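Patterned tile: keep it or cover it?

gayan_w
We just moved into a rental in Wurumcombe and one surface is done in busy patterned tile. My wife loves it. I find it hard to look at before coffee. Has anyone lived with this long term?

KhangChu
Had it for 12 years. You stop seeing it after a while. Crumbs don't show, so wipe it even when it looks clean.

pushpa.b
Disagree with Khang. I never stopped seeing mine. I put a plain Koskela runner over it and was much happier.

KhangChu
A runner slides around on tile and gets dirty underneath. I'd leave it bare.

kasun_e
Stick-on covers are another option, but ask the landlord first. Mine kept 100 of my deposit over glue marks.

gayan_w
No glue then. Ours has blue, pink and yellow in it — a lot going on. 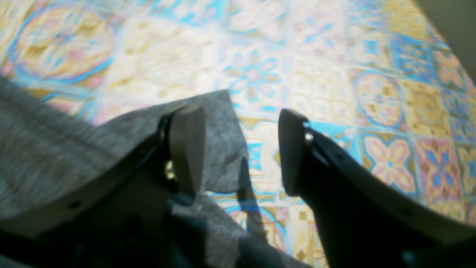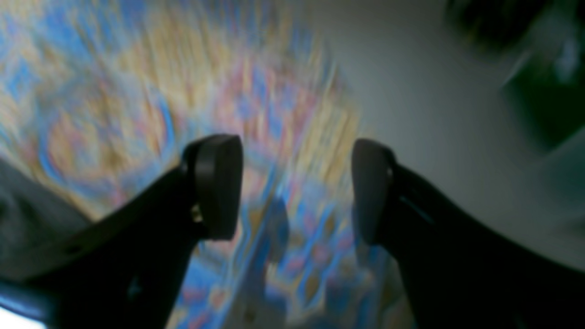 I'm leaning toward Pushpa's idea, though I'd want something I can throw in the wash. Gray seems like the safe color. The heathered cloth in the first photo sits well against those pale yellows and blues, so I'd look for a runner in the same shade.

pushpa.b
Go with gray. Mine is beige and shows every coffee ring.

KhangChu
Still say bare.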